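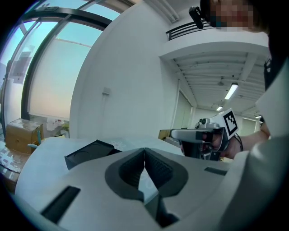
4. Findings: What Stays on the Table

4.1 The resting place and the stopping place

We went into this study expecting to write mostly about meals. The 15 households in Trirkdale had signed up to talk about eating at home, and the interview guide drawn up by Malinowski was built around breakfast, the evening meal, and the snacks between them. What we heard, from the first afternoon on, was a great deal about everything else a table does. People told us about mail, school forms, batteries, half-finished sewing, and the one drawer knob that has been waiting for a screw for as long as anyone can remember. We found this material so rich that we have given it a section to itself.

The distinction that helped us most came from a participant. Asked why a stack of envelopes had been left at the end of her kitchen table, she told us that the envelopes were "stopping," while the fruit bowl next to them "lives there." We borrowed her wording. A resting place is where a thing belongs between uses. A stopping place is where it waits for someone to do something with it. The same table can be both within a few inches, and the people who share it usually know which is which without talking about it.

They do not always agree, though, and the disagreements were a pleasure to listen to. In one home the father spoke of a pair of scissors as stopping on the table, while both of his daughters were certain that the scissors lived there and had lived there since the family moved in. He had been putting them back in a drawer every evening. They had been taking them out again every morning, each side believing it was tidying up after the other.

4.2 Surfaces and how they are read

The surface itself matters more than the earlier literature led us to expect. Zieliński's work on hallway shelves treats the furniture as a neutral stage, and for shelves this may be right. For tables it falls short. Participants spoke warmly, and at length, about color, pattern, and finish, and they tied these directly to what they would put up with in the way of clutter.

White tables drew the strongest opinions. Those who had them liked how bright they made a small room, and several said that a single dark object on a white table "shouts." The effect is easy to appreciate in Figure 3, where a black rectangular object on a white tabletop draws the eye well before the faint, light-colored marks on the surface near it. Owners of dark tables described the reverse: a phone or a wallet could vanish in plain sight, and paper was the thing that shouted.

This has consequences for how long things stay. In the diaries, items that contrasted with the table were moved sooner than items that matched it. One participant with a white table cleared away a black glasses case every night yet let a pale napkin holder stand empty through most of April. When we read her own diary back to her she laughed and went to get it so that we could see it. We would love to see this tested with a larger group, and with colors chosen on purpose. Our households owned the tables they owned, and we can say little about cause.

Pattern complicates the picture in an interesting way. A patterned surface was said to "forgive" crumbs and rings, and people who disliked wiping down were quick to praise it. The forgiveness seems to extend to small objects as well. Buttons, coins, and pen caps are mentioned in the diaries of patterned-table households mainly on the day they were found, which tells us they had probably been there a while. A quiet pattern appears to do less of this work than a bold one, but our sample is too small to separate the two.

4.3 Edges, corners, and middles

Position turned out to be the most orderly part of the data. In 13 homes, the end of the table nearest the door served as the stopping place, and the middle was reserved for things that lived there. The remaining homes had round tables, and here the pattern broke down completely. With no end to pile things on, people used chairs, the windowsill, or (in one delightful case) the top of the bread box.

Containers were the other great organizer. A tray, a bowl, or a shallow box gives loose things permission to stay. Pawłowska's diary coding shows that a container will often begin as a stopping place and change status without anyone deciding that it should. A participant set down a box lid to hold keys for a weekend, and by the closing interview the lid had been moved to a new apartment with the rest of the kitchenware. We call this settling. It happened in 6 of the households during the diary period alone, and in each of them at least one family member was surprised to learn that the container had ever been temporary.

Settling has a social side too. Once a container has settled, others in the home begin to use it, and they follow its rules. Keys go in the key lid. A stamp dropped in among the keys will be taken out again, sometimes with a comment. The rules are almost never spoken aloud, so visitors break them constantly. Grandparents came up often in this connection, and always fondly.

4.4 The Thursday clearing

One rhythm deserves a place here even though we did not set out to look for it. The diaries contain over 700 entries, and clearing the table bunches up strongly on Thursday evenings. Our first guess was trash collection, but the collection day differs across the neighborhoods we visited. Several participants pointed us toward the weekend instead. With company possible from Friday on, Thursday is the last quiet evening for sorting paper, and the table is where the paper is.

We asked about this directly in the closing interviews. Most people had never noticed it, and two went to check their own diaries before they would believe us. The next section takes up what was cleared on those evenings and where it went.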